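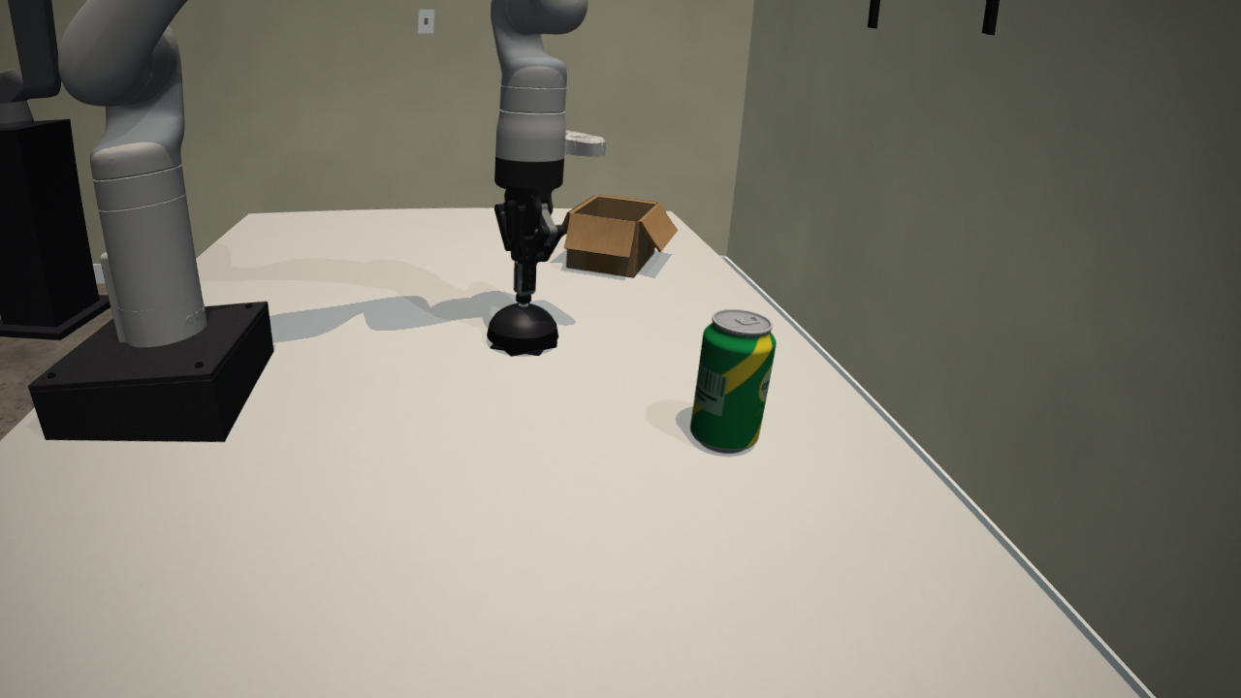

Bristbridge Household Water Use Diary Collection
README, release 3
January 23, 2008

Summary

The Bristbridge Household Water Use Diary Collection contains daily records of domestic water use kept by households in the town of Bristbridge and the neighboring district of Testcombe. It is distributed by the Gridum Data Office for use in teaching, local planning and research. The collection holds diaries from 463 households. Each household is represented by one diary, one meter record and one short background form.

This file describes the contents of the collection, the way the records were gathered and prepared, and the terms under which they may be used. Users are asked to read it in full before opening the data tables.

Contents of the release

README.txt – this file
households.csv – one row per household, with background variables
diary.csv – one row per recorded use of water
meter.csv – one row per household per day, with the meter reading
codes.txt – the list of activity codes and their meanings
changes.txt – differences between this release and earlier ones
diary_form.pdf – the blank diary as issued to households

All tables are plain text, separated by commas, with variable names in the first row. Text fields are enclosed in double quotation marks. Missing values are left blank. No field uses a zero to stand for a missing value.

Background

Metering was extended to most of Bristbridge before the study began, but the readings showed only the total amount of water drawn by each property. They gave no account of what the water was used for. The diary was designed to supply that account for a limited period and to allow it to be compared with the meter.

Diary keeping took place in June. Each household kept its diary for 20 consecutive days. Households did not all start on the same day, and the variable start_day records the day of the month on which each diary opens. A small number of diaries run over into the following month.

Selection of households

Addresses were drawn from the property list held by the district, after removal of shops, offices, hotels and properties known to be vacant. The list was divided into 33 areas, and addresses were drawn at random within each area in proportion to its number of properties. Households that declined were not replaced.

Properties served by the Wei reservoir main are included on the same basis as the rest. They may be identified by the variable source, which takes the value W for the Wei main and B for the Bristbridge main. Supply to four areas can be switched between the two mains. Those areas are coded by the main in use on the first day of the diary.

Main variables

hh_id – household number, assigned at random and common to all tables
area – area of residence
source – supply main, W or B
persons – number of persons usually resident
dwelling – type of dwelling: 1 detached, 2 attached, 3 apartment
garden – whether the household has the use of a garden, 1 yes, 0 no
day – day of the diary, counted from the first day kept
time_block – morning, midday, evening or night
activity – activity code, see codes.txt
minutes – length of use as written by the household
volume – estimated volume in gallons
vol_flag – method used to estimate volume
reading – meter reading in gallons

The variable volume was not recorded by households. It was worked out by the Data Office from the activity, the length of use and the fixtures listed on the background form. Where a household gave its own figure, for example by counting buckets used in the garden, that figure was kept and vol_flag was set to H. Estimates made by the office are flagged E.

Preparation of the data

Diaries were entered twice by separate clerks and the two versions compared. Differences were settled by reference to the paper form. Handwritten remarks in the margins were read for information on absences, visitors and leaks, and these are shown in the variables away, guests and leak in the diary table. The remarks themselves have not been released.

Meter readings were taken by the household at the end of each day. Readings lower than that of the day before were checked against the form and, if the form bore out the entry, were left as written. Users who wish to compute daily use should therefore expect a few negative values.

Known limitations

Short uses of water, such as rinsing a cup or filling a kettle, are plainly underreported. In most households the sum of diary volumes falls short of the metered total, and the gap tends to widen in the second half of the diary. No adjustment has been made for this.

The month of collection should be kept in mind. Garden watering is heavier in early summer than over the year as a whole, and the figures should not be multiplied up to give annual totals.

Apartments sharing a single meter have diary records but no usable meter record. Their rows in meter.csv are present with a blank reading.

Households in Testcombe received an earlier printing of the form in which codes 14 and 15, for hand laundry and machine laundry, were combined. All laundry in those diaries is coded 15.

Confidentiality

Names, addresses and account numbers were removed before the tables were prepared. Households of eight or more persons are grouped under the value 8. Users must not attempt to identify any household, whether from this collection alone or by joining it to other records.

Terms of use

The collection may be used and copied without charge for purposes that are not commercial. Copies passed to others must include this file. Published work should cite the collection as follows:

Gridum Data Office. Bristbridge Household Water Use Diary Collection, release 3. 2008.

Changes since release 2

Area codes in households.csv now match those printed on the district map. Duplicate evening entries in diary.csv have been removed. The unit of reading has been changed from cubic feet to gallons throughout – programs written for release 2 will need to be amended.

Reports of errors should be sent in writing to the Gridum Data Office and should quote the release number, the table and the household number concerned.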